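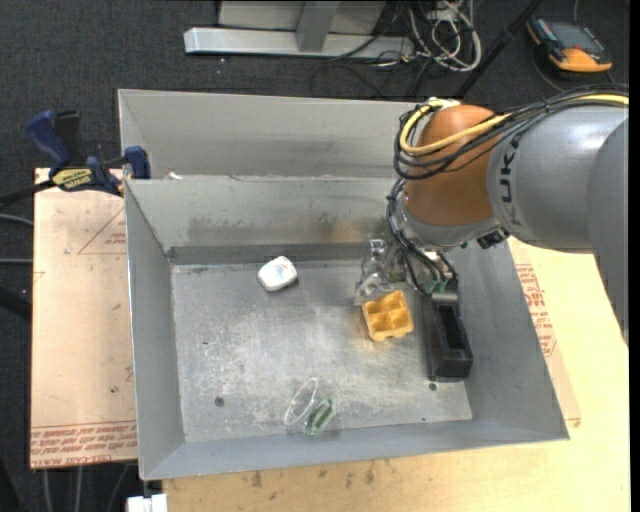

By Till Steinbach

Maree had looked after the Rundetier cell for 4 winters and knew it mostly by its cables. The yellow one worried her. It looped over the orange joint, and every time the wrist turned far enough it pulled.

"How much slack did they give it?" asked Col.

"Not enough."

She cut the old tie, let out a hand's width and put on a new one, a bit looser. Then she checked the clamp on the corner of the grey bin. Last March the bin had crept over 20 millimetres before anyone at Gusmont noticed, and the arm had spent a night shift pressing its fingers into the wall.

Col read the wrist angle off the pendant. "One thirty-five."

"Take it round slowly."

The arm turned. The yellow cable lifted, swung and stayed slack.

"Again," said Maree, and pulled up a stool. She had told Baudry she would watch it 600 times if she had to.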